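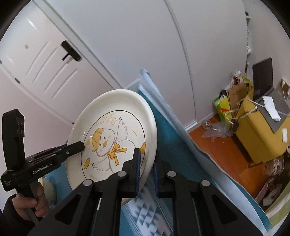

Robot club again, and handovers are still the hard bit. Kibet wants 200 clean ones before the Sikemell meet, we're on 151. Plates are the worst, all rim and shine, and the duck one with the yellow bow round its neck is my favourite so naturaly I'm terrified of it. Two grippers, one plate, and you have to agree who's letting go – we didn't always.

Kirsty says count out loud. Tried it, felt daft, kept doing it. More on thursday, bringing bowls. Need to re-tape the handle on mine too – hand cramp is real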